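Do wall colours change how long people stay in a room?
Project report, Grutbridge College, second year
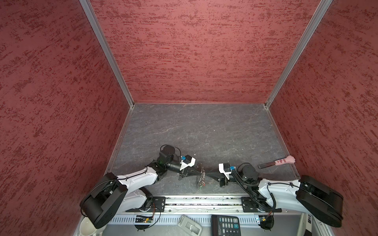
Fig. 1. Dark red walls with a streaked, plaster-like texture, over a grey marble-like floor.

Paint firms like to say that red makes us restless and blue calms us down. We read a good many of these claims before starting and most of them led back to other adverts. One leaflet from Varma, a paint seller, promised "a measurable lift in mood" and gave no measurements.

Our plan was simple. We used two study rooms of the same size on the same corridor, one with red walls and one with pale grey, and logged how long people stayed. We ran it for 15 days in March and ended up with 116 visits. Anyone who only came in to pick up a bag was left out.

People in the red room left six minutes sooner on average. That sounds like a result, and two of our group wanted to stop there. I did not. The red room faces the car park and has the older heating. On Monday mornings it was cold enough that people kept their coats on. The grey room also has more plug sockets, and we suspect sockets beat paint any day.

We also asked visitors to rate their mood on a form. Nearly all of them circled the middle number. I doubt the form tells us anything and have left the scores out of the main table.

The Stollulum study, which our course notes quote as proof, had over 3,000 replies, but all were from people looking at coloured squares on a screen. Nobody was sitting in a room.

If we did this again we would repaint one room halfway through and keep everything else as it was. The college has said no to that so far, on grounds of cost.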